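The Kenalmont people called it a clean-up subscription. You signed up for 90 days, they rolled the thing in on a cart, and if you didn't love it they rolled it back out again. I'm the one who signed. Hipólito Ojeda, who owns half of the rental hall with me (the sensible half, he'd tell you), was in Trelirero visiting his sister, and I figured I'd have the whole business settled before he got home.

"It's called the Tulau," I told him on the phone.

"What's called the Tulau?"

"The helper. For after parties. It picks up."

"Picks up what?"

"Whatever you've got!"

He was quiet for a bit and then asked how much, and I said 1,623 for the full trial, and he was quiet for a longer bit.

So that's how I came to be standing in our hall at six in the morning in April with a cup of gas station coffee and a young man named Khang Mạch, who had come along to get the Tulau started. Khang was lovely. He'd driven half the night and he still wiped his shoes. He gave me a tablet so I could see whatever the arm was seeing, from right down by its fingers, and I have to say I got hooked on that tablet in no time flat. I've watched worse television. I pulled up a folding chair and put my feet on another one and settled in with the leftovers.

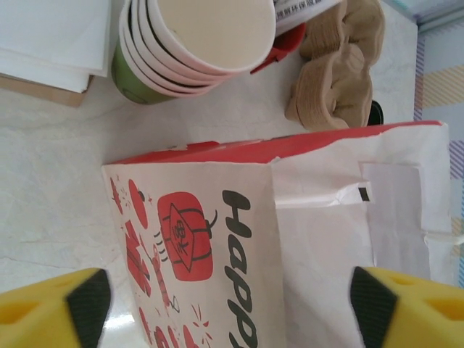
The HAPPY bag, with the fingers wide open on either side of the lanterns.

"Which one's it going for?" I asked.

"Give it a second," Khang said.

I gave it a second. I gave it several. The brochure says the Tulau "makes quick work of everyday clutter," and I'd like a word with whoever wrote that, but I'll say this for the machine - it didn't look bored. I get bored just looking at a counter full of cups. I've been known to put a tablecloth over the whole mess and go to lunch.

"Does it know that's a good bag?" I said. "I'd keep that bag. I'd put a present in that."

Khang wrote that down! He had a little notebook and he really wrote it down. Then he showed me the settings, where you can tell it keep or toss for different kinds of things, and there were 15 kinds to pick from, and not one of them was "good bag." He said he'd bring it up with Eun-seong Yoon, who ran the whole program back at Kenalmont and liked hearing from customers. I said Eun-seong could call me any time before nine at night.

The phone rang right then and it was Hipólito again.

"I've been thinking about the Peeters," he said.

The Peeters was our old floor sweeper. It had cost us plenty and it had spent most of its life in the closet with a mop leaning on it.

"This is completely different from the Peeters," I said.

"Does it do floors?"

I looked at the tablet.
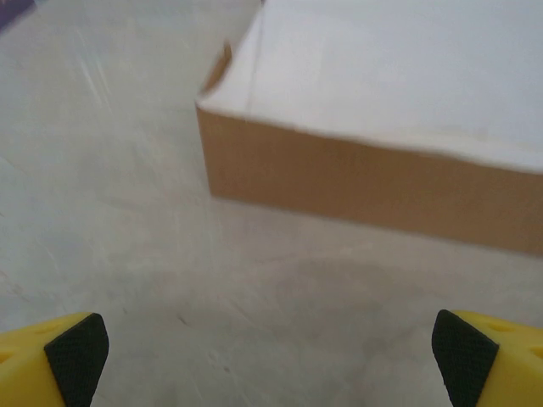
"It's thinking about floors," I said.

"Thinking about them."

"It's very thorough."

I could hear his sister laughing in the background, so I knew I was on speaker. I told her good morning and hung up.

By the second cup of coffee I'd started rooting for it, the way you do for a kid in a school play. I'd say "go on, go on" under my breath, and Khang would pretend not to hear. I asked him how it was with eggs and he said he'd never tried eggs. I asked how it was with egg cartons and he sat up a little, because cartons, he said, were tricky. They're soft and they're crumbly and there's no good handle on them anywhere. He'd lost a whole afternoon to cartons once.

"Well, now I have to see it," I said, and I scooted my chair in close.

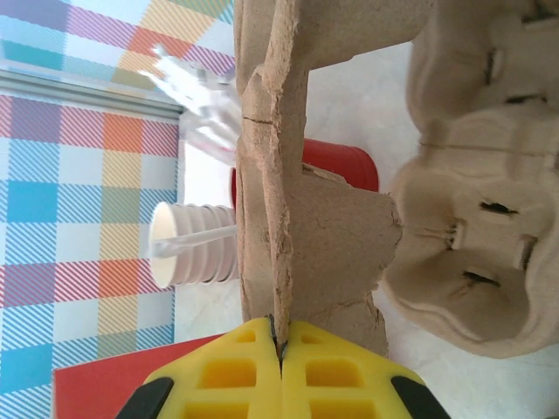

What I told Hipólito

He came home two nights later with a suitcase full of his sister's jam, and he didn't even take his coat off before he asked.

"It got hold of an egg carton," I said.

"The whole carton?"

"A piece of one."

He put the jam down on the counter, one jar at a time, and looked over at the Tulau, and I could see him working out what 1,623 came to in pieces of egg carton. Then he pulled up the other folding chair.

"Where's this tablet?" he said.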